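Remidthorpe Raceway Resurfacing and Safety Works
Progress report to the Kowalczyk Fund, second reporting period

1. Where the project stands

The main straight, Turns 1 through 4 and the pit exit have been milled and repaved. The back section, from Turn 5 to the final chicane, has been milled and is waiting for its base course. By length, 43 percent of the lap now has its finished surface. The original schedule had us at half the lap by this point, so we are behind, but the gap is smaller than it was in our last report.

The delay came from the drain under Turn 5. When the old asphalt came off we found that the pipe had collapsed in two places and that water had been running under the track for several seasons. Ratell, the paving contractor, stopped work there while we got a price for a new pipe. The new drain is now in and backfilled, and the engineer has signed off on it.

2. Surface and grip

We changed the mix after the first test strip. The first version was smooth enough but left the surface oily, and the club cars that tried it reported long braking distances into Turn 1. The second version uses a coarser stone and less binder. It has been used on everything laid since.

Friction readings were taken on the main straight in April, one week after paving and again at three weeks. The second set was better at every point, as expected when the binder wears off the top of the stone. Two spots on the inside of Turn 3 are still below our target. Ratell has agreed to water-blast them at its own cost and we will measure again afterward.

No racing has taken place on the new surface. We have allowed two closed practice sessions, both for club sedans on treaded tires. Motorcycles will not be let on until the Turn 3 readings are in.

3. Barriers and runoff

The grant covers 1,436 feet of new guardrail. All of the posts are in. The rail itself is up on the outside of Turns 1 and 2 and along the pit exit, and the crew is now working toward Turn 4.

The gravel trap at Turn 1 has been widened and raked. We had planned to do the same at the chicane, but the ground there is too soft for the loader until the base course is down, so that job has moved to the next period.

Tire barriers are being rebuilt with bolted stacks and a conveyor belt face. Of the 100 stacks in the plan, 74 are bolted together and stored behind the paddock. They will be set in place once the guardrail behind them is finished. 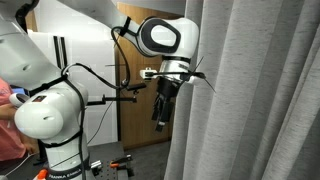
White robot arm with "FRANKA EMIKA" lettering on its lower section.

4. Timing and race control

The timing loop at the start line was cut out before milling and replaced after the final layer went down. It reads correctly at low speed. We have not been able to test it with a full field.

New conduit runs from race control to each of the finished marshal posts. The light panels were ordered from Flenov and the first delivery has arrived. One panel had a cracked housing and has gone back. The remaining panels are due before the back section opens, and the marshals will go on using flags only until every post has a working light. We do not want a mix of the two on the same lap.

5. Budget

Spending is within the total award. Three lines have moved since the last report:

Drainage is over, due to the Turn 5 pipe. The contingency line covered it and is now almost used up.
Paving is on budget. The change of mix did not affect the price per ton.
Fencing is under. The spectator fence at Turn 2 was in better shape than the survey suggested and only needed new mesh.

We ask the Fund's permission to move the fencing savings into contingency. A separate request letter with the line amounts is attached to this report.

6. Neighbors and noise

Night paving was limited to the main straight, where traffic to the paddock could not be closed during the day. We received complaints about reversing alarms on the first two nights. Ratell turned the trucks around at the far end after that and the complaints stopped. No more night work is planned.

7. Next period

Base and final course, Turn 5 to the chicane
Water-blasting and new readings at Turn 3
Guardrail through Turn 4, then the chicane
Gravel trap at the chicane
Tire barriers set and tied
Remaining light panels fitted and tested

The main risk is rain during the base course. The back section sits lower than the rest of the circuit and takes a few days to dry out - a wet spell at the wrong time would push the final course back by at least that long. The first club race meeting stays on the calendar for now. We will decide whether to keep it when the base course is finished and will tell the Fund the same day.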